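Section 4: Setting up the bed-making exercise

Revised 11/4/22 for the Malelbridge Robotics Club

Read this section all the way through before you switch anything on. Last year's group read it afterwards, and there is now a dent in the skirting board with its own nickname.

Before you start

You will need the two-arm rig, the single bed, one fitted sheet, one pillow in a pillowcase and one blanket. The club laptop should be charged. If it isn't, the lead is in the drawer marked D'Amico, for reasons lost to history.

Allow two people per session. One drives, the other keeps a hand on the stop button and does not look at their phone.

4.1 Positioning the rig

1. Wheel the rig up to the open side of the bed and lock all the wheels. The back left one needs a firm kick.
2. Raise the column until both hands clear the mattress by the width of a paperback.
3. Plug in the rig, then the laptop. Doing it the other way round brings up error 200, which the Willton handbook describes as "unexpected".
4. Wait for both arms to finish their start-up stretch.

CAUTION: Keep your face out of the way during the stretch. The arms have no manners until the software has loaded.

4.2 Checking the cables

1. Find the cable at the back of each hand. It should hang in an easy loop.
2. Move each wrist through its full turn from the laptop, slowly. If a loop pulls tight, stop and let out more slack.
3. Make sure neither loop has gone under the pillow.

NOTE: Too much slack is also a fault. In February the Purnisitz team lifted a pillow, a blanket and their own cable in one go and were awarded marks for two of them.

4.3 Setting the grip

1. Open the grip panel and set both hands to 700. The scale runs to 1,000 and has no units, so please don't ask what it is 700 of.
2. Close each hand on a corner of spare cloth and tug. The cloth should slip with a bit of effort.
3. If it doesn't slip, come down in small steps. Pillowcases cost money.

4.4 First run: the pillow

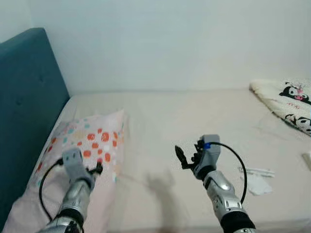
Ljubica Vlachou
Rig Lead and Keeper of the Manual

1. Lay the pillow against the headboard. A patterned case, such as the pink one with the polka dots, is easier to follow on the laptop than a plain one.
2. Put the folded blanket at the far side of the bed and leave it alone. It comes into play in Section 5.
3. Bring the left arm over the pillow and hold the right arm out over the sheet with its fingers partly open.
4. Smooth out the big folds in the sheet. Light creases are fine, and the judges have beds of their own.
5. Press Record and begin.

NOTE: Keep each attempt short. The memory card holds some 3,000 clips, and Tahsin Navaratnam has to label every one of them. He has asked me to mention this.

CAUTION: If an arm stops halfway, press stop before you reach in. Talking to it encouragingly has been tried.

4.5 Shutting down

1. Open both hands and move the arms clear of the bedding.
2. Park the arms, switch off the rig and unplug it at the wall.
3. Write up the session in the log, including whatever you were hoping to leave out.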